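3. 손으로 쥐는 그리퍼를 이용한 시연 수집
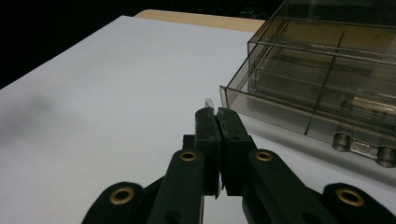 그림 3. 흰 판 위에서 투명한 조각을 집은 손잡이형 그리퍼와 칸막이 상자.

3.1 과제와 작업 환경

로봇에게 작은 물건을 집는 법을 가르치는 일은 대체로 사람이 그 일을 얼마나 못하는지 확인하는 데서 시작한다. 본 연구의 시연자들은 모두 손가락 열 개를 정상적으로 사용하는 성인이었으나, 손가락 두 개짜리 그리퍼를 쥐여 주자 첫날의 성적은 겸손해지기에 충분하였다. 우리가 다루는 과제군은 Guseo라 부르며, 얇거나 작은 부품을 평면에서 집어 칸막이 상자의 지정된 칸에 넣는 동작과 그 역순의 동작으로 이루어진다. 부품은 불투명, 반투명, 투명의 세 부류로 나누었다. 이 가운데 투명 부류가 논문의 분량 대부분을 차지하고 연구비의 상당 부분도 차지하였다. 그림 3에서 두 손가락 끝 사이에 물린 투명한 플라스틱 조각은 흰 바탕과 거의 구별되지 않으며, 희미한 반사광 정도가 그 존재를 알려 준다. 심사 과정에서 받은 "집은 물체를 표시해 달라"는 의견은 정당하다고 생각하지만, 정책 네트워크에는 화살표가 제공되지 않으므로 그림에도 넣지 않았다.

작업면에 흰 판을 쓰기로 한 것은 조명을 고르게 하려는 의도였다. 조명은 기대만큼 고르지 않았고 투명 부품은 기대 이상으로 보이지 않았다. 어두운 판으로 바꾸면 투명 부품의 윤곽은 나아지지만 그리퍼 손가락이 배경에 묻히는 문제가 생긴다. 예비 실험에서 두 조건을 비교한 뒤 흰 판을 유지하였는데, 손가락의 위치를 놓치는 정책은 부품의 위치를 놓치는 정책보다 가구에 해롭다는 것이 결정적 근거였다. 상자 역시 회색빛이 도는 투명 플라스틱 제품이다. 벽과 칸막이 가장자리에 생기는 반사가 부품의 반사와 비슷한 밝기를 가지므로, 영상만으로 학습한 초기 정책은 부품 대신 칸막이를 집으려는 집요한 성향을 보였다.

3.2 수집 도구

시연에는 자체 제작한 손잡이형 그리퍼 Lencho를 사용하였다. 좌우 손가락이 링크로 연결되어 대칭으로 여닫히며, 손잡이의 방아쇠를 당기면 닫히고 놓으면 열린다. 카메라는 손가락 뒤쪽에 고정되어 로봇에 장착했을 때와 같은 시점을 제공한다. 손가락의 벌어진 폭은 영상에서 추정하고, 손목의 자세는 시각 관성 추정으로 복원하였다. 자세 추정이 실패한 구간은 보간하지 않고 해당 시연 전체를 버렸다. 초기에는 보간을 시도하였으나, 복원된 궤적 중 일부가 책상을 관통하고도 과제를 완수한 것으로 기록되어 방침을 바꾸었다.

비교 조건으로는 원격 조종 장치 Medine을 두었다. 조종자는 로봇 옆에 앉아 축소형 주 장치를 움직이고, 로봇 팔이 이를 따라 한다. 원격 조종은 기록된 동작을 로봇이 실제로 수행할 수 있다는 점이 보장되므로 이론적으로 우아하다. 실제로는 조종자가 한 동작마다 숨을 멈추는 경향이 있어 장시간 수집에 적합하지 않았다. 반면 Lencho는 배우기 쉽고 빠르지만, 사람의 손목이 로봇의 손목보다 훨씬 너그럽다는 사실을 시연자가 자주 잊는다. 이에 따라 로봇의 관절 한계를 벗어나는 궤적은 사후 검사에서 제외하였다.

3.3 시연 절차

시연에는 6명이 참여하였다. 각 시연자는 40분간 연습한 뒤 본 수집에 들어갔고, 연습 자료는 학습에 쓰지 않았다. 한 시연은 그리퍼를 작업면 위의 시작 자세에 두는 것으로 시작하여 부품을 놓고 손가락을 완전히 연 상태에서 끝난다. 부품의 초기 위치와 상자의 방향은 매회 바꾸었다. 시연자에게는 세 가지를 요청하였다. 부품에 접근할 때 마지막 구간에서 속도를 줄일 것, 집은 뒤에는 수직으로 먼저 들어 올릴 것, 실패하더라도 다른 손으로 돕지 말 것. 세 번째 요청은 첫 주에 가장 많이 위반되었다. 녹화본에는 그리퍼가 머뭇거리는 동안 집게손가락 하나가 들어와 부품을 슬쩍 밀어 주는 장면이 남아 있으며, 이를 그대로 학습한 정책은 오지 않는 손가락을 한참 기다리는 행동을 보였다.

얇은 조각의 경우 시연자마다 파지 전략이 달랐다. 납작한 면을 위에서 누르며 모으는 방식과, 한쪽 손가락을 판에 대고 다른 쪽으로 밀어 세우는 방식이 대표적이다. 후자가 더 안정적이었으나 두 방식을 섞어 학습하면 정책이 양쪽의 중간을 택하였고, 그 중간에는 아무 부품도 없었다. 시연을 전략별로 표기하고 표기값을 정책의 입력으로 제공한 뒤 이 현상은 크게 줄었다. 표기 작업은 Abenezer Kassa가 전담하였으며, 그는 판정 기준을 문서로 정리하는 과정에서 세 번째 전략을 발견하였다. 검토 결과 세 번째 전략은 부품을 떨어뜨리는 것이었다.

3.4 자료의 선별

검사를 통과한 시연은 모두 499건이다. 한 건이 모자란다는 지적은 여러 차례 받았다. 마지막 수집일에 한 건을 더 채우려 시도하였으나 자세 추정이 실패하였고, 앞서 밝힌 기준을 마지막 한 건에만 느슨하게 적용할 명분을 찾지 못하였다. 이 가운데 32건은 첫 파지에 실패한 뒤 다시 집는 동작을 포함한다. 이러한 시연을 남길지에 대해서는 저자들 사이에 의견이 갈렸다. 깨끗한 시연만으로 학습한 정책은 성공할 때는 매끄럽지만, 한 번 놓치면 빈 손가락을 꼭 다문 채 상자까지 이동하여 정중하게 아무것도 내려놓지 않는다. 재파지 시연을 포함한 정책은 움직임이 다소 소심해지는 대신 놓친 부품으로 되돌아가는 빈도가 높았다. 본문의 주요 결과는 후자를 사용한 것이다.

성공 판정은 부품이 지정된 칸의 바닥에 놓였는지를 기준으로 하였다. 칸막이 위에 걸친 경우는 실패로 처리하였다. 투명 부품에 대해서는 영상 판정의 신뢰도가 낮아 시연이 끝날 때마다 사람이 상자를 직접 들여다보고 기록하였다. 자동화 연구에서 이런 절차를 보고하는 것이 다소 민망하기는 하나, 영상만 보고 두 명이 독립적으로 판정한 예비 자료에서는 두 사람이 각자 확신을 가지고 서로 다른 칸을 지목하였다.

3.5 로봇으로의 이전

학습된 정책은 Lencho와 같은 손가락 부품을 장착한 로봇 팔에서 평가하였다. 제어 소프트웨어 Kendo는 정책이 출력한 손목 자세와 손가락 폭을 받아 관절 명령으로 변환한다. 손으로 수집할 때와 로봇으로 실행할 때의 가장 큰 차이는 지연이었다. 사람은 손가락이 닿는 느낌에 맞추어 방아쇠를 당기지만, 정책은 조금 전의 영상을 근거로 이미 지나간 순간에 대해 성실하게 반응한다. 영상과 동작의 시간차를 측정하여 학습 자료를 그만큼 밀어 맞춘 뒤에야 얇은 부품의 파지가 가능해졌다.

손가락 패드의 마모도 무시할 수 없었다. 긁힌 패드와 새 패드는 얇은 조각을 무는 위치가 미세하게 다르며, 시연에 쓴 패드를 로봇에 그대로 옮겨 달았을 때 결과가 가장 일관되었다. 이에 평가 기간에는 패드를 교체하지 않았다. 새 패드로 반복한 추가 평가와 패드별 실패 유형은 부록 B에 실었다.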